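Fourth green morning in a row for small industrials and my inbox is full of people telling me the cycle has turned. I don't buy it, and I'm going to use one company to show why. Thread.

Zonden reported before the open. Headline: order backlog up to 661 million. Stock jumped 10 percent in the first hour. I read the actual filing over lunch and would like to know who else did.

Backlog is not revenue. Backlog is not even a promise, depending on the cancellation terms. Page 64 of the report says customers can "defer or reschedule" without penalty until shipment. They changed that wording in March. The old text said "subject to fees."

So a customer who thinks rates might come down places the order now, keeps the slot, and waits. Costs them nothing. Zonden books it. Analysts model it. The stock goes up. Repeat until somebody has to wire money.

Iraklis Chrysikopoulos asked the only good question on the call: how much of the new backlog came from customers who had deferred at least once already? The answer was two minutes on "the quality of our relationships." I've sat through a lot of calls. When they talk about relationships, the number is bad.

Now the cash side, where I usually start and where the bulls usually stop reading. Receivables grew faster than sales. Inventory grew faster than receivables. Operating cash flow was negative and got explained away as timing. It was timing last quarter too, and the one before.

They did pay a dividend. They paid it out of the credit line. If your brother-in-law did that you would hide your wallet.
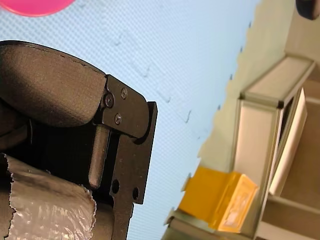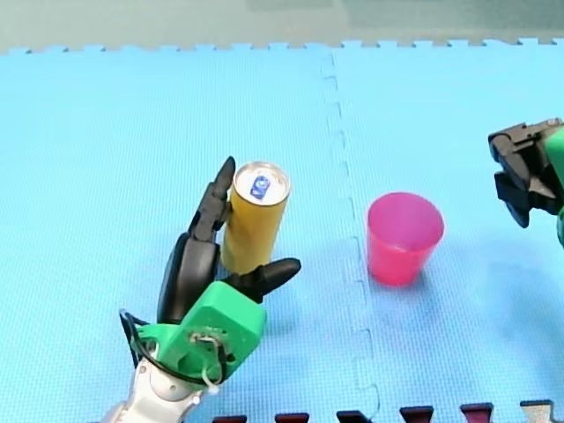
Black gripper up close in the first one, blue foam mat in the second.

Back to the bull case, and I'll try to be fair to it. Angeliki Rallis wrote a decent note arguing that the whole sector is priced for a recession that keeps failing to show up, so even so-so numbers are enough. She may be right for a quarter or two. Cheap things do bounce.

But cheap compared to what? Compared to next year's earnings estimates, which assume that 661 turns into sales on schedule, at margins this company last saw when money was free. Take out half of the margin recovery and it isn't cheap. It's just a stock that went down.

Pradum looked the same way two years ago. Record backlog, dividend on borrowed money, a CEO who said "visibility" every other sentence. Then the deferrals turned into cancellations and they did a share sale at a price I still feel sorry for people about.

Somebody will bring up Liapis, so let me get there first. Yes, Liapis had a big backlog and it came through. Liapis also took deposits. Customers had real money down. Go look for the customer deposits line at Zonden. Take your time.

Then there's the macro crowd. "The central bank has their back." Maybe. A rate cut helps you if you're financing something people want to pay for. It doesn't make a customer take delivery. I've yet to see a chart that proves otherwise, and I've been sent plenty this week.

Also, if cuts are coming because orders are weak, I'm not sure why that's good news for a company whose whole story is orders. Market seems fine holding both ideas until about 4 pm each day.

Afia Mensah pointed out to me that two directors sold in the window after the last report. Small amounts, could be taxes, could be a kitchen. I don't put much on it. I do notice that none of them bought.

What would change my mind: deferral numbers in print, one quarter of positive operating cash, and the debt covenant terms spelled out. Three boring things. Any decent finance department could have them out by tomorrow at 10.

For the record I have no position, long or short. Shorting this kind of story is a good way to be right and broke. I'm just not paying up for it.

Getting asked about Jandora in the replies. Haven't read the filing yet. Same sector, different debt, so don't assume I think the same thing. Will look at it this weekend if the kids let me.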